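Cell budgeting (packing automation)

Cell budgeting is the practice of estimating the full cost of a robotic packing station before purchase. The term spread through Brustelell, a supplier whose quotations cover the arm and gripper and leave most other things to the buyer. Its worksheet lists 11 headings. Grundov, a rival, lists 30, several of which look like the same cost under two names.

Carton handling is the heading most often set too low. Flaps bend and creases vary between batches, and fingers that suit one box may need replacing for the next. Sastosier allows 324 hours for setting up a station, a figure given without any account of how it was reached. 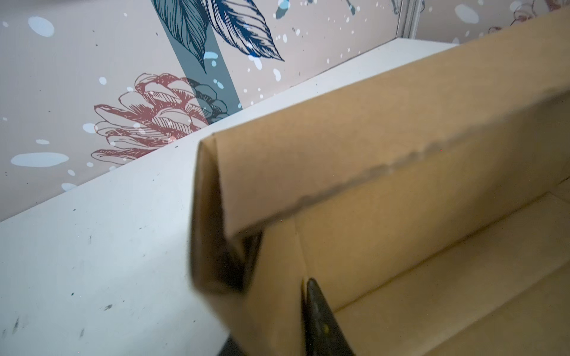
According to El Khatib, such allowances are meaningless until the buyer's own cartons have been tried, and the trial should be paid for by the seller. Few sellers agree.

Claims of quick payback usually assume over 3279 cartons a shift. Smaller sites seldom come near it, and the worksheets have no line for idle time.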